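# Nollirero, two-arm bench build

Build log gallery, shared workshop, 24 Jul 2021. Two small arms on a common rail, set up for dish handling.

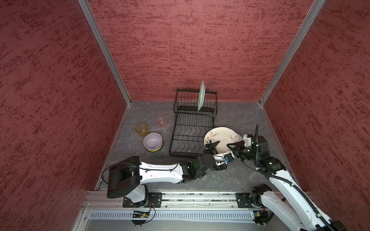

The booth is the third version. The first two were open on one side and the lighting changed every time someone raised the shop door. Corner posts are aluminum, same stock as the rail, and the wall panels lift out for cleaning. Marcelle Collet did the posts and I did the wiring.

**Rail.** Both base plates clamp to the slotted track. Moving an arm means loosening the clamps, sliding, retightening, then rerunning the base calibration. Allow 17 minutes per arm.

**Grippers.** Both black; the left has two fingers. A plate held from both sides has to be moved by both arms at the same speed, or one gripper drags it out of the other. The Damora controller handles this with a shared clock. Before that we had separate clocks and a lot of slip.

**Cabling.** The right arm has corrugated sleeve. Boards near the bases still need proper enclosures. Signe Fogh is printing a set in August.

**Rack.** Black wire, two tiers. The lower tray with the curved dividers is the harder target: a plate has to come in nearly square to the slot. The upper basket is more forgiving.

**Open items.** Strain relief at the left wrist. Log file splits at 2000 lines and loses the header on the second part. Run 2194 is the last one with the old gripper offsets; don't mix it with later runs.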